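4.2 Door tasks and the limits of written rules

Most good-practice guides for hand-held gripper recording tell the operator to keep the markers visible and the workspace clear. We doubt that either rule, as written, changes much.

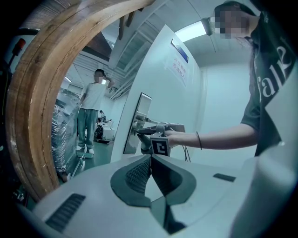 The Hernero guide gives 14 rules for opening doors, and only two of them can be checked from the recording afterward. The rest depend on the word of whoever filled in the form - a weak basis for calling anything a standard.

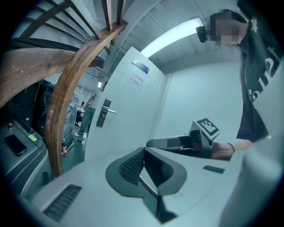 Behrouz Tehrani objected that a rule need not be checkable to be useful, and that operators trained on the Mireo checklist make fewer bad starts. We found no such effect in our 285 takes, though the groups were small.

Clear space is harder still. Neither guide says how far it extends, or whether it includes what lies beyond the door.
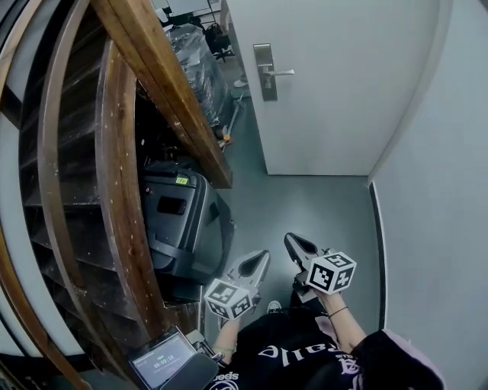
Figure 5. Two hand-held grippers with marker cubes, in front of a door standing ajar.

We therefore scored each rule only where two reviewers, working apart, could reach the same verdict from the recording alone.

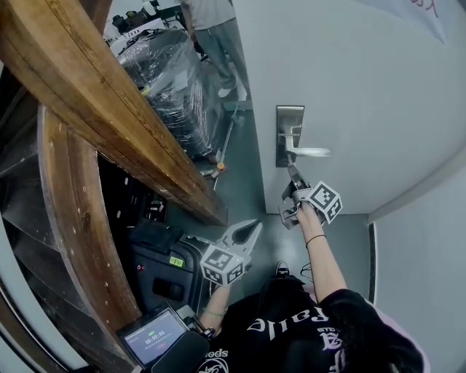

Should a take that breaks a rule be thrown out? We would keep it and log the breach, as deleting it hides how often the rule fails. The Flanagan draft takes the opposite view and offers no data for it.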